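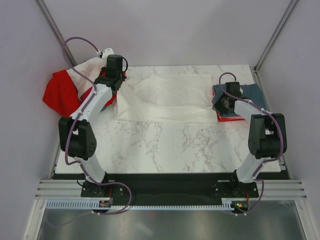
Adeel Farooqui writes that his Latero steam iron dripped on the collar the first time he used it, and that he had skipped the rinsing in step 2. Please do all the steps below in order.

4. First use of the iron

1. Remove the film from the soleplate and the paper label from the cord.
2. Fill the tank to the MAX line with tap water and empty it in the sink. Do this twice.
3. Fill again, close the cap and put the iron on its heel.
4. Connect the plug. The lamp becomes orange, and after it turns green the iron is ready.
5. Hold the iron flat over the sink and press the steam button 12 times.

Note: For delicate fabric, choose the lowest setting and iron on the reverse side.

Caution: Do not put perfume, starch or vinegar in the tank — the valve can be damaged.

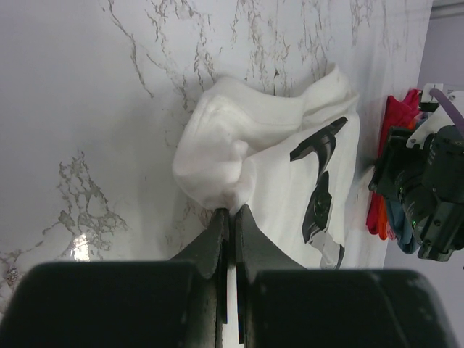
Can I use distilled water only? Mix it half and half with tap water, unless your tap water is very soft, then tap water alone is enough.

4.1 After ironing

6. Turn the dial to 0 and remove the plug.
7. Empty the tank while the iron is still warm.
8. Wait 27 minutes before you put the iron in the Brimis storage case.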